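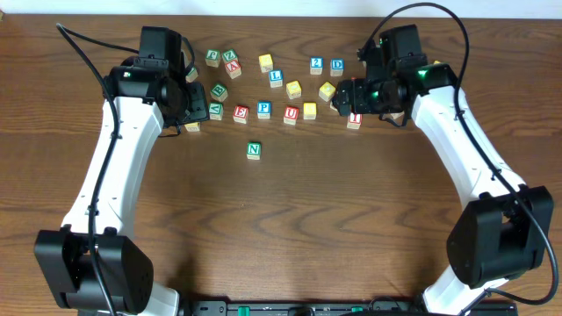

Grorkholm two-arm sorting method: tried on our own bench

The claim in the Grorkholm write-up is that a policy trained on a fairly small set of demonstrations can pick lettered blocks out of a jumble by name, using both arms. The method itself is called Hernora. I have read a good many of these and I was not in a generous mood.

First, the good. The code installs without a fight, the training log makes sense, and the authors give their full count of demonstrations, 2258, with the failed ones left in. I wish more groups did that. The training recipe is explained in plain words as well.

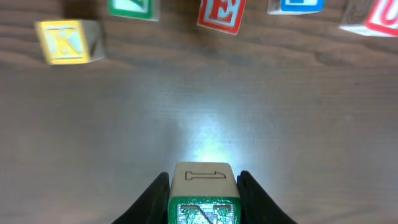
Gripping is the strongest part. The wrist view does most of the work once the fingers are near a block, and the paper's own test with that view switched off shows how much is lost without it. I'd trust that result. I would not stretch it to anything that isn't a small cube with flat sides, and the authors do stretch it, twice, in the closing section.

My main complaint is the scoring. A trial counts as a success if the right block leaves the table. Knocking its neighbours about costs nothing. With blocks this close together that matters a great deal, and a clumsy policy can score the same as a careful one.
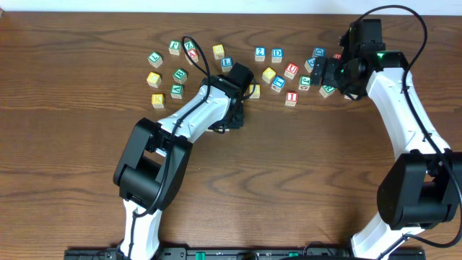 Then there is the two-arm business. The paper says the arms "share" the table, but the method seems to give each arm its own side and leave it there. The comparison with Panagiotou, the older single-arm method, is made over 43 trials, which is thin, and only 2 layouts were used. Change the layout and you might get a different table of results. I'd also like to know how it copes with letters lying sideways or upside down, and the paper gives that one sentence.

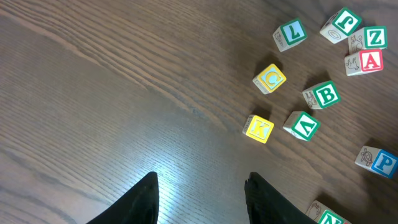
Wrist view, fingers open, letters facing several ways.

Should you bother? If you already have a pair of arms and a free week, yes, for the wrist camera part. If you want a fair test of sorting in clutter, the Dallden scoring sheet is stricter and takes an afternoon to set up. 3 stars out of 5, and I'd look again if they publish the layouts.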